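4.3 공개 시연일의 세탁 과제 운용

본 절은 연구실 공개일(2022년 6월 13일)의 시연 운용을 정리한 것. 정량 평가는 4.2절 참조. 시연 과제는 드럼 세탁기 문 열기, 세탁물 투입, 문 닫기의 세 단계로 나누었고 단계마다 운영자가 음성으로 시작을 알렸다. 제어는 Clerkum 스택, 파지 계획은 Prumia 모듈을 그대로 사용. 파라미터는 시연 전날 값으로 고정하였다. 오전 리허설에서 문 쪽 접근 각도만 한 번 수정함.

방문단은 Dundine 소속 11명. 두 조로 나누어 입장하였으며 통로가 좁아 한 조씩만 관람. 설명은 Odair Toledo, 비상정지 담당은 Setareh Naseri. 관람객 위치에 따라 문 유리의 반사가 달라지는 점은 사전에 예상했으나 조명은 따로 조정하지 않았다. 실사용 환경에 가까운 조건을 보여주는 것이 목적이었기 때문.

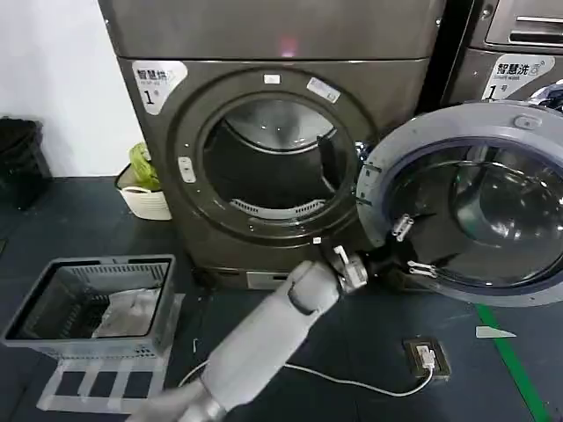

그림 7. 문이 열린 세탁기의 도어 링 앞에 위치한 그리퍼. 왼쪽 아래는 회색 바구니.

힌지 쪽 접근은 여전히 까다롭다. 문이 활짝 열린 상태에서는 팔이 지나갈 공간이 충분하지만, 반쯤 열린 상태에서는 팔꿈치 관절이 문 가장자리에 가까워진다. 따라서 시연에서는 문을 끝까지 연 뒤에만 다음 단계로 넘어가도록 제한. 이 제한으로 한 회당 소요 시간이 48초 늘었다. 방문단 질문도 대부분 이 부분에 집중됨. "왜 여기서 기다리나" 라는 질문이 두 조 모두에서 나왔고, 대기 중 상태를 화면에 표시하는게 낫겠다는 의견을 받았다. 다음 공개일 전에 반영 예정.

세탁물은 수건만 사용. 양말이나 얇은 셔츠는 4.2절의 실패 사례가 아직 해결되지 않아 제외하였다. 참관자 한 분이 본인 손수건으로 해보자고 제안했으나 안전 절차상 거절. 대신 수건을 접은 것과 뭉친 것 두 가지로 바꾸어 진행했고, 뭉친 쪽에서 재파지가 2회 발생하였다. 낙하는 없었음.

문 닫기 단계의 정렬은 손목 카메라 영상에 의존한다. 유리면은 볼록하고 어두워 주변이 그대로 비치므로 깊이 추정값이 흔들린다. 이에 유리 영역을 마스킹하고 바깥 링의 윤곽만으로 중심을 추정하였다(3.3절).

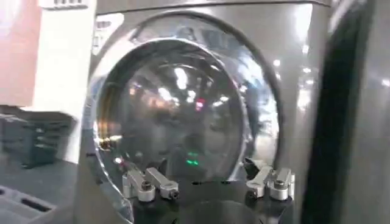
링 윤곽 방식은 머리 카메라 추정값과 비교해 편차가 작았으나, 천장 조명이 금속면에 강하게 맺히면 윤곽이 끊기는 경우가 있었다. 끊긴 구간은 타원 피팅으로 보간. 시연 중 보간 실패로 정지한 회차는 없었지만 오전 리허설에서는 한 번 있었고, 로그는 Rahimi 저장소에 함께 올려 두었다.

운영 측면의 메모. 첫째 조에서는 설명이 길어져 로봇이 대기 자세로 오래 머물렀다. 둘째 조부터 설명을 동작과 병행하니 흐름이 나아졌음. 비상정지 버튼은 실제로 사용되지 않았으나, 관람선 표시가 눈에 잘 안띄어 두 번 구두로 안내해야 했다. 바닥 테이프 색상 변경 검토 중. 설문은 회수하지 못한 응답이 있어 본 논문에서는 분석하지 않는다.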